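Piltetti Plastic Stool, White: A Review
By Piret Adomaitis
January 3, 2021

I have owned three kinds of stool in my life: the wooden kind that wobbles, the metal kind that shrieks across a floor, and now the Piltetti, a plastic one you put together yourself. I bought it from Zernwood after the Sepp I'd had since college gave up a leg in July with a guest on it. The guest is fine. We speak less.

The Piltetti comes as a square top and a set of thick white tubes that the instructions call "leg elements." Lay the top down on something soft before you start. The plastic is the glossy sort that will record every grain of sand it meets, and the leaflet doesn't bring this up until the last page, under Care.
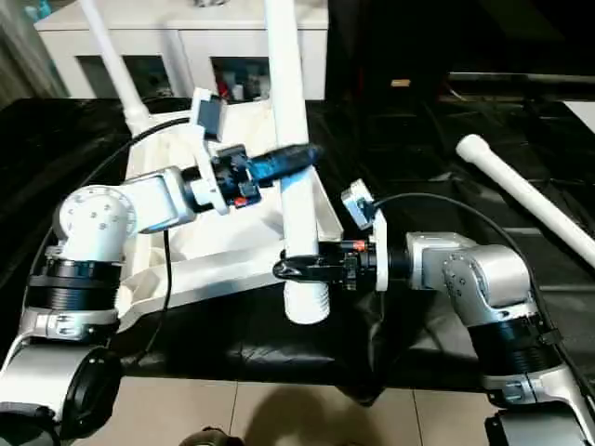 The legs go in with a push and a twist, and the leaflet is very calm about both. My first one went in crooked and stayed crooked through a good deal of persuasion. Pull it out, line it up by eye from two sides, and go again slowly. It helps to have one hand down low on the tube where it meets the socket. Pushing from the far end feels powerful and mostly moves the stool across the table.

I'll give them the underside. There's a big X of ribs across the platform, and the corners have proper round sockets for the legs, so the part nobody looks at is the best-looking part. The top is a plain white square and has all the charm of a bathroom scale.

Tip it on its side for the later legs. With a couple already in place it sits that way quite willingly — more willingly than it did upside down — and you can get a grip on the edge while you work on the next socket.
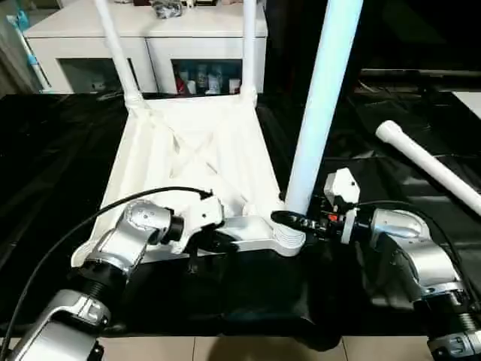
How it holds up

Better than I wanted it to, frankly, as I had some good lines ready. I've stood on it to change bulbs, sat on it to put on boots, and left a very large fern on it for a week. No creaks. It does slide a little on tile if you sit down with enthusiasm.

I paid 37 dollars. The Brunside costs less and arrives in one piece, but it's only sold in a green I can't live with.

Four stars. The missing one is for the leaflet.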